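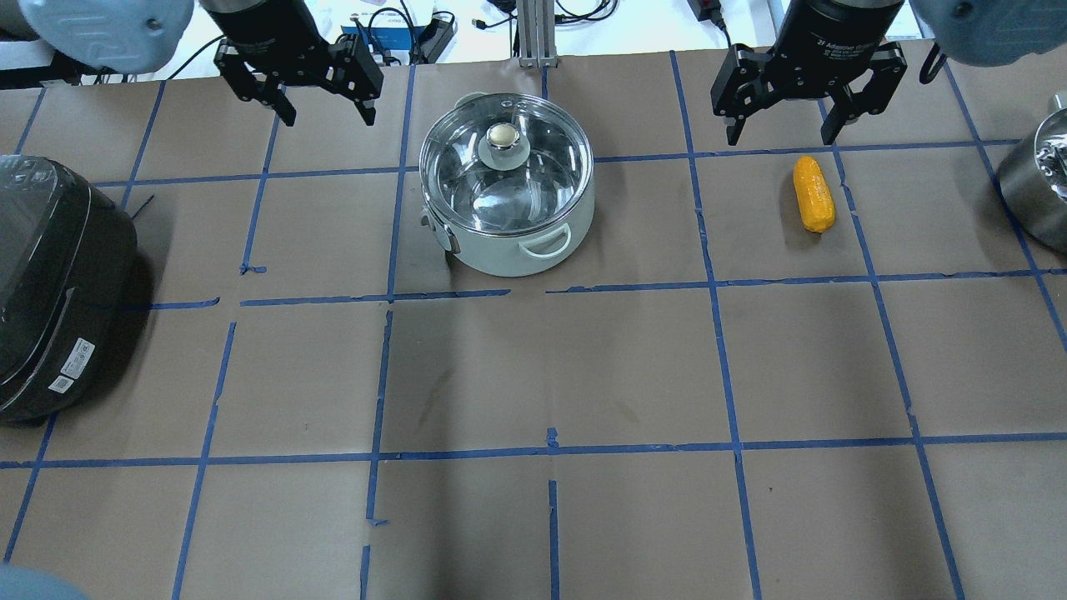
Imprimer | Envoyer par e-mail

Comparatif de pinces sur bras double - Takton contre 2F

tmarchal
Bonjour à tous. On doit choisir les pinces pour notre poste à deux bras avant le mois de mai et j'hésite encore. Pour l'instant on tourne avec deux pinces parallèles à deux doigts, des 2F Adaptive. Les objets d'essai sont de la vaisselle et de la dînette : une casserole blanche avec couvercle en verre, un épi de maïs jaune, un cuiseur à riz noir. Le plan de travail est en papier kraft, quadrillé au ruban bleu pour replacer les objets d'un essai à l'autre.
J'ai fait 492 prises avec ce montage. Le maïs passe bien. Le bouton du couvercle pose problème : il est rond, et dès que l'axe des doigts est décalé, il tourne ou s'échappe.
Branard nous propose la Takton à la place, avec 3 doigts. Quelqu'un l'a essayée sur des boutons ?

karst_46
Oui, on l'a eue en prêt. Sur un bouton rond elle se centre toute seule, c'est son point fort. Par contre elle est large. Pour descendre entre deux objets proches, il faut les écarter, et pour l'anse de la casserole je ne la prendrais pas.

Jeanie Swanson
Pas d'accord pour changer de pince à ce stade. Une pince parallèle prend très bien un bouton de couvercle si les patins sont corrects. Vos doigts sont noirs et anguleux, avec quoi au bout ? Si c'est la garniture d'origine, commencez par là. Nous avons collé des patins en silicone Premden, 4 mm d'épaisseur, et le problème a disparu chez nous.

tmarchal
Garniture d'origine, oui. Je n'ai pas essayé autre chose.

karst_46
Les patins souples aident, mais ils faussent la mesure d'ouverture. Sur un épi de maïs on s'en moque, sur une anse fine beaucoup moins.

Jeanie Swanson
On refait le zéro après collage et c'est réglé. Il faut le refaire quand les patins s'usent, je vous l'accorde.

dlv_robot
Je regarderais aussi la caméra. Un couvercle en verre cerclé d'inox, en profondeur c'est très mauvais. On a perdu 4 semaines à accuser la pince alors que la hauteur estimée du bouton était fausse. Depuis on utilise le contrôleur Karakaya avec détection de contact et on descend lentement sur la fin.

tmarchal
Possible. Je n'ai pas enregistré la hauteur estimée pendant les essais, seulement réussite ou échec. Je vais refaire une série sur le couvercle seul, d'abord avec un point de prise fixe, sans la caméra, puis avec les patins. Je demande quand même le prêt de la Takton à Branard.

karst_46
Demande-leur la cote hors tout doigts ouverts. Elle n'était pas dans la notice que j'ai reçue.

Imprimer | Envoyer par e-mail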